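Unit 4: Reviewing a commercial hand kit

The product under review is the Larine hand kit, sold by Stesalside with a one-year service plan. The Kolev arm is bought separately. Read the February data sheet before the session.

4.1 What the kit includes

Hand, wrist adapter, wrist camera, power supply and the Skaton control software. The base price excludes finger sleeves. Rated service interval: 500 hours. The sleeve check comes earlier, at 400 hours.

4.2 Points to inspect

Finger: seam between sleeve and base, surface wear, any cable tie or strap added to the sleeve. A tie adds thickness and can change how the finger closes on thin parts.
Knuckle: screws seated, no play in the joint.
Film: note where it is wrapped and whether an edge could catch.
Desk layout: keep cables out of the arm's path. Mark the floor area before power-on.

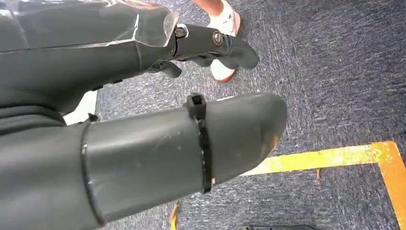
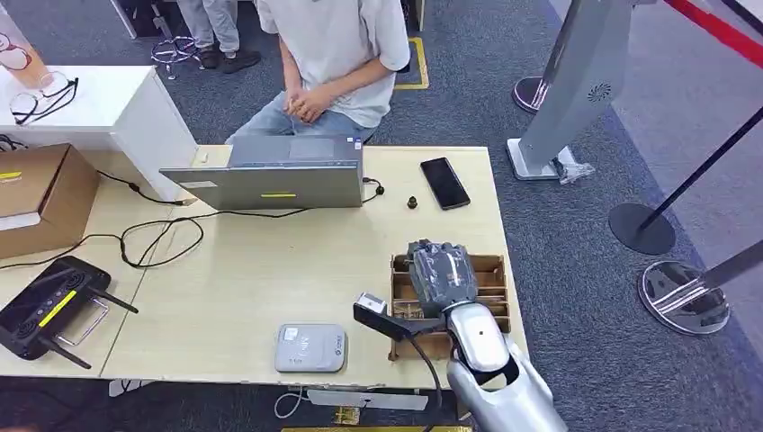

Fig. 4.1 and 4.2. Dark gray robotic hand: finger with cable tie, near the floor (first); hand over a slatted wooden tray at the desk (second).

4.3 Reading the log

Skaton writes one line per grasp command. The log supplied with this unit has 2,745 lines, of which 1,708 carry a force value. Lines with no force value are position-only commands and must be left out of the force average.

4.4 Assignment

Write one page on whether the service plan is worth buying for a teaching lab. Cite the data sheet by section number. State separately what you measured and what the seller claims.

Handout revised March 2025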